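Unit 5: Automation at the desk and the counter

Reading for this unit: the Bakhtiari chapter on task allocation, and the Donditz case in the course packet. Bring both to class.

## 5.1 Jobs and tasks

A job is a bundle of tasks. Machines take over tasks, and the job is whatever is left plus whatever gets added. Keep the two words apart in your written work. "The clerk was automated" tells the reader very little. "The stamping was automated and the clerk now checks the output" can be discussed.

For office handling work, we use this rough split:

- **Fetch and place.** Moving a sheet, a part or a tool to a known spot.
- **Act on the item.** Pressing, marking, folding, closing.
- **Judge.** Deciding whether the item is right, and what to do if it isn't.
- **Answer for it.** Dealing with the customer or coworker when something goes wrong.

The first two are the ones usually offered to a machine. The last two usually stay with a person, often with less time to do them.

## 5.2 The Donditz case

Donditz runs a document service with one main site, at Trokberg. It handles forms that still need work done on paper. Before the change, 10 clerks did the whole bundle of tasks at shared tables. The busiest month in the records is November, with 1206 forms that had to be sent back for correction.

Management brought in two-armed robots for the handling and kept the clerks for checking and phone work. Read the case with these points in mind:

1. The clerks were told about the change after the equipment had been ordered.
2. Training lasted 2 mornings and covered stopping and restarting the machine. It did not cover what to do with a form that had been half finished.
3. Pay grades stayed the same, though the job descriptions were rewritten.

## 5.3 Small handling tasks

Handling one sheet on a table looks like a single step to the person doing it. For a robot it has to be divided: reach, grip, position, press, release, withdraw. Each part can fail separately, and somebody has to notice. Look at where the right arm is working in each picture and where the paper lies. 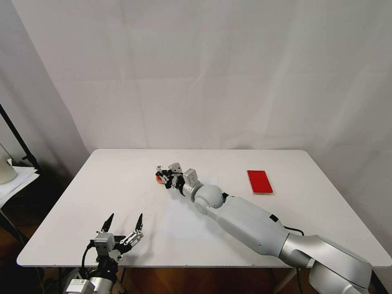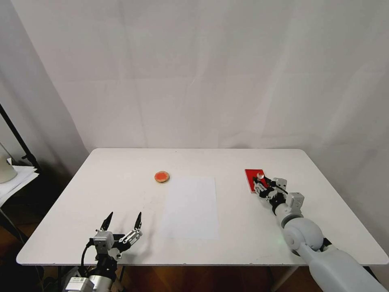
In both pictures the right arm is at work over the table and the left gripper is held open, away from it.

Birnemen, answering the course forum on this unit, wrote that the hard part was never the handling. At a counter with a machine next to it you lose the small breaks, because stamping a pile of forms was when you rested your head, and a full day of checking is a day with no easy stretch in it. Birnemen also asked why the packet gives the error figures and leaves out sick days.

The packet leaves them out because Donditz did not release them. Treat that as a gap in the case and say so if you write about it.

## 5.4 What changes for the people

**Pace.** The clerk used to set the speed of the table. Now the clerk follows it or waits for it – both are tiring in their own way.

**Skill.** Hand skills fade when they aren't used. At Trokberg the clerks still have to take over when the robot stops, so the site needs a skill it no longer practices.

**Responsibility.** If a mark is in the wrong place and the checker misses it, whose error is it? The rewritten job descriptions say the checker's. Bakhtiari argues that this is unfair unless the checker can also slow the machine down.

**Contact.** Shared tables meant talk. With separate checking stations, new clerks have fewer chances to pick things up from the person beside them.

## 5.5 Written task

Choose a job you have done or can observe. List its tasks and sort them using the split in 5.1. Then pick one task that could be given to a machine and describe what the worker's day would look like without it. Two pages, double spaced. Include at least one thing the worker would lose and one thing they would be glad to be rid of.

Drafts are due at the start of the next class. Unit 6 covers scheduling software, and the Donditz case comes up again there, so keep your notes.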